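Packing Room, August: the new line at Bruscombe

Quick page, more pics when I get a minute. Most of you on nights haven't seen the day side since the changeover so this is for you mainly. Harpreet Kowalchuk asked for "something with pictures," so blame her for the fonts.

Short version. Two arms on the produce packing step, software side is Pravia, trial runs through Erkesard. Everything gets worked out in simulation first and then moved to the floor. People still do the checking, the labels, the pallets and anything soft.

The sim, one piece of fruit and a carton. Left arm and right hand over a marble table, banana on the black tray.
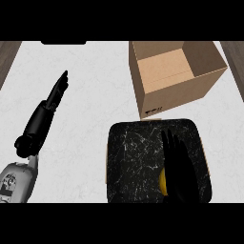 What changes for packers. Less reaching, for a start. The old step was tray to carton, tray to carton, all shift, and Marisol Barajas had her shoulder taped half of last winter. She's on the check station now and says she'd rather be bored than sore. Fair enough. Her brother Faustino went the other way, asked to stay on hand packing and got it. Nobody is being moved who didn't sign up, that was in the letter, read the letter.

Pay. Same grade. Xóchitl Ledesma has the sheet with the new job titles, go see her before 2 p.m. becuase she leaves early. If your title says "cell attendant" and you never agreed to that, tell her, there were a couple mix-ups.

Training. Two short sessions, paid, in the Kelemen room upstairs. Session one is stops and restarts. Session two is how to flag a bad pick so it goes back to the sim people and they can try it again there. Write down what the item was and how it was sitting. "It messed up" doesn't help them. Sarahí Orozco runs both and she'll do a Spanish one if enough names go on the list.

Numbers, since everyone keeps asking me in the hallway. 3,597 practice picks logged in simulation before anybody let it near a real carton. Target on the floor is about 500 cartons a shift to begin with. That's slower than us. They know it's slower. Nights stays all hand packing for now and I haven't heard a date for changing that.

Stuff people don't like, so it's written down somewhere:

The check station has no decent stool. Ordered, supposedly.

Breaks. Used to be you stopped when your buddy stopped. Now the line stops when the line stops and three people are standing there with cold coffee. Harpreet is looking at staggering them.

It's quieter and not everyone's happy about it. Faustino wants the radio back on. No objection from me.

Who gets called when it jams. Right now it's whoever is closest, wich ends up being Marisol every time. Needs a proper rota.

More pictures next week if I can get over there on day shift. Send me yours too, phone ones are fine, just put your name on them and say which station it is.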